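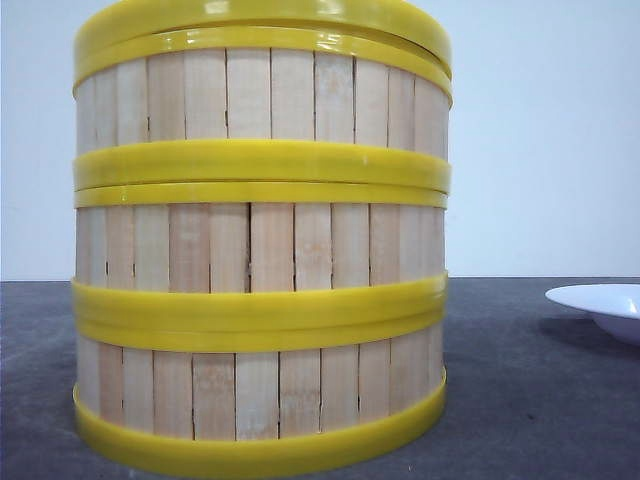 Re: [moffat-cooks] steamer tiers, wood or metal?

Quick one before I run, kettle's on.

> Thinking of replacing my metal steamer, the lid drips all over the buns.
> Are the stacking ones with wooden slats any good? Worried about the
> yellow plastic rims near the heat. Also how many tiers is too many?
> Cooking for two mostly, six at Christmas.

Have had the slatted kind for yonks. Drips way less, the lid soaks it up. Rims have been fine, but mine sits over a wok with the water well down. Wouldn't put it on a dry pan, ever. Keep the flame in under the base too, not licking up the sides.

Two tiers for two people. Three if you want greens going at the same time. Top one is slower so buns down low, veg up top, swap at half time if you rememeber.

Small gaps between slats, don't panic. They close up a bit once the wood's damp. Soak the lot for 30 minutes first go. No detergent!! Hot water and a brush, then stand the tiers apart on a tea towel overnight. I stacked mine damp once in September, mould right down the seams, had to bin a tier.

Baking paper with holes poked in, or cabbage leaves. Frozen buns want roughly 15 min, pork ones a bit more.

Honska in the arcade had them last I looked, tiers sold seperately. Measure your wok first.

Gotta go, bus.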